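8 March 2022

Oral history workshop, politician memoirs strand. Notes from going through the Wellis book, second pass.

Finished the remaining chapters. 439 pages and I still couldn't tell you how he voted on the harbour levy. The publisher's blurb says "against all the odds". He won his first council seat by more than 62 per cent, with the outgoing member campaigning for him. Endang says I'm being unfair and that he did have no money at the start. Fine, but the only evidence for having no money is him saying so in chapter 2.

Checked so far:
- Radio career: real, ran shorter than he implies. Rizal has the listings.
- The "crowd in the car park" speech: one local paper mentions it, no crowd size given.
- Falling out with Hartono: told in full by Wellis, denied by Hartono, no third account. Leave as disputed. 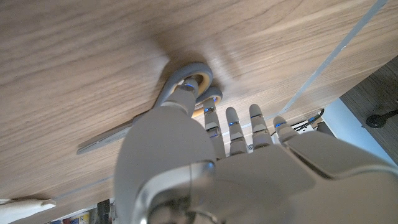
Celebrity candidates, the wider question

Isabelle wants a chapter arguing that fame on air carries over into votes. I don't buy it yet. Our list has 53 names and we built it by looking for people who won. Where are the presenters and footballers who stood and lost their deposit? Melati N. is going back through the August nomination papers for the losers. Until she's done I'd rather we dropped the word "effect" from the draft.

Also not keen on how much we lean on ghostwritten material. Melati M. ran the Wellis text beside his old Ornska columns and they don't sound like the same man. The columns are short and rude. The book is all gratitude. He thanks the ghostwriter for "typing", and I don't believe that for a minute.

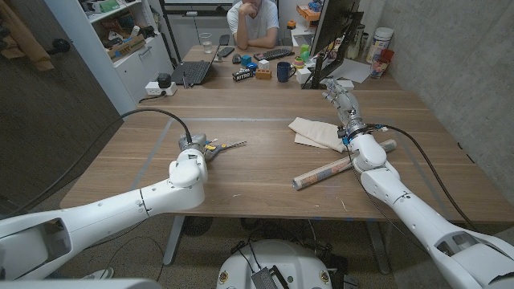 The columns also have him in favour of rent caps, twice, and the book says he was always against them. Could be an honest change of mind. Could be a new set of donors. Need the dates of both columns before anyone writes a sentence on this.

To do: ask Rizal for the scans, not his summary. Reread the Denidness interview, where he seems to give another version of the car park story. Send Isabelle my objections before she circulates chapter three.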